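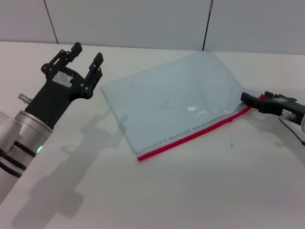

Zipperbeutel auf, Zipperbeutel zu: Projektbericht zur zweiarmigen Greifplanung

Suche Suchbegriff eingeben Los

Lesezeit: 3 Minuten

Worum es bei mir ging

Mein Teil im Semesterprojekt war die Software zwischen Kamera und Armen. Also alles, was entscheidet, welcher Arm wann wohin greift, und was passiert, wenn das schiefgeht (und es ging oft schief!). Als Objekt hatten wir uns Zipperbeutel ausgesucht, durchsichtig, mit rotem Verschluss. Im Juni klang das noch nach einer überschaubaren Aufgabe. Zanele Zwane, die uns betreut hat, hat beim ersten Treffen nur gefragt, ob wir uns das mit der durchsichtigen Folie gut überlegt haben. Hatten wir nicht so richtig.

Den roten Streifen finden

Mein erster Ansatz war, die komplette Beutelkontur zu segmentieren. Auf weißem Tisch ist das eine Quälerei, die Folie hat fast dieselbe Farbe wie der Untergrund, und jede Falte mit Glanzlicht wird vom Netz begeistert als Kante gemeldet. Zwei Wochen habe ich daran herumgeschraubt und bin dann auf etwas viel Einfacheres umgestiegen: Farbschwelle auf Rot, größte zusammenhängende Fläche nehmen, eine Gerade durchlegen, fertig. Die beiden Endpunkte der Geraden sind meine Greifkandidaten. Das läuft als eigener Knoten in Vedudo, unserer kleinen Pipeline, und braucht 21 Millisekunden pro Bild. Ich war ehrlich stolz auf diese Zahl.

Ein Problem blieb: Der Greifer verdeckt nach dem Zupacken genau das Ende des Streifens, das ich vorher gemessen habe. Die Gerade wird dann kürzer und der Endpunkt springt. Deshalb friere ich den gegriffenen Punkt jetzt ein und rechne ihn über die Vorwärtskinematik weiter, nur das freie Ende kommt noch aus dem Bild.

Erst halten, dann der zweite Arm

Die Ablaufsteuerung ist ein Zustandsautomat mit dem Namen Tovell (fragt nicht, der Name stand schon im Repo). Ein Arm nimmt die Ecke am Ende des Zippers und hält sie, der andere wartet mit offenen Fingern über dem Tisch, bis die Haltekraft stabil gemeldet wird. Vorher darf er nicht losfahren. In der ersten Version sind beide Arme gleichzeitig gestartet, das sah super aus und hat den Beutel regelmäßig einmal quer über den Tisch geschoben.

Für die Bahnen habe ich einen RRT-Connect genommen, mit 4.000 Iterationen als Obergrenze. Der haltende Arm wird dabei als starres Hindernis eingetragen, die Folie selbst gar nicht. Ja, das ist geschummelt! Ein Modell für weiche Folie hätte die Zeit komplett gesprengt, und solange der zweite Arm von oben kommt, reicht es.

Der Schatten und andere Ärgernisse

Den meisten Ärger hatte ich mit dem Tiefenbild. Auf der Folie liefert es Löcher oder Werte unterhalb der Tischplatte, und der Planer wollte dann brav in den Tisch greifen. Jetzt ist die Höhe fest aus der Kalibrierung vorgegeben, plus 3 Millimeter. Außerdem hat der Schatten vom Arm eine Zeit lang meine Tischmaske zerschossen, bis ich von Graustufen auf den Farbton umgestellt habe. Das war eine Änderung von einer Zeile, gefunden an einem Samstag nach viel zu viel Kaffee.

Was dabei rauskam

Wir haben 100 Durchläufe in der Simulation gemacht und 79 davon haben die Ecke gehalten und die freie Seite erreicht. 21 sind abgebrochen, fast immer beim Übergang vom ersten zum zweiten Griff. Am echten Aufbau habe ich keine saubere Statistik, da habe ich zwischendurch zu viel an den Parametern gedreht, um das noch fair auszuwerten.

Offen ist noch das Wiederaufsetzen nach einem verlorenen Griff. Im Moment geht Tovell einfach zurück auf Start und sucht den roten Streifen neu. Der Code liegt im Gruppenordner unter clirngate/bimanual, die Startparameter stehen in der Readme.

Diese Seite verwendet Cookies. Einstellungen Alle akzeptieren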